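Chapter 7
Good Manners for Grippers: Rules for Handling Household Objects

When Ville Hirvonen started out at Vesico, the handling rules for the whole workshop fit on one sheet of paper taped above the sink. It said "don't squeeze" and "put it back," and for a while that was enough (they only had one arm, after all, and it spent most of February switched off). By the time the Harju and Clarkton sites had joined in, that single sheet had grown to 23 rules, and a good many of them disagreed with each other!

We're going to spend this chapter on the ones that survived. You met the safety limits for people in Chapter 6, and those always come first. What we're after now is the gentler business of how a robot should treat the things it picks up, and how the people who set it to work should write that down so that the next shift can follow it.

Lids make a lovely place to begin. A lid is wide and flat, it likes to swing, and most of us grab one without giving it a thought. A gripper usually has hold of just one small part, so the rest of the lid reaches well out past the jaws and can bump into whatever is nearby. For that reason the Rokton handbook, which we'll borrow from all through this chapter, asks you to plan the path for the outer corners of the object as well as for the jaws. It also asks you to look over the neighbors before you move: the open box, a plant, a can lying on a shelf, anything a swinging corner might reach. 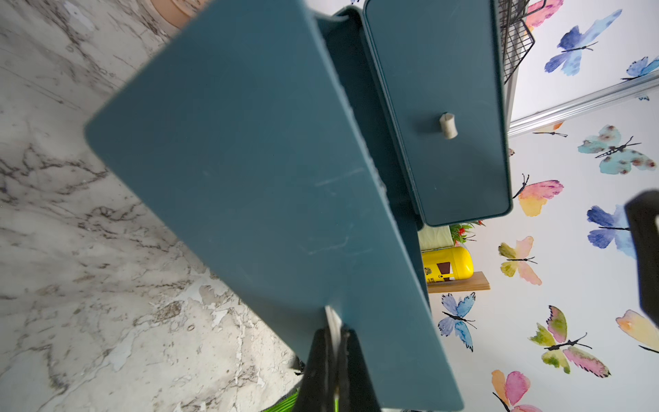 7.1 Before the Jaws Close

A good handling rule begins before anything is touched. At Clarkton the operator reads a short checklist aloud, which feels a little silly the first time and perfectly natural by the eighth or ninth. You'll find the full list at the back of the book, but the heart of it is this: know what you are picking up, know where you will grip it, and know where it is going to be set down. If you can't answer all of those, the arm stays where it is until you can.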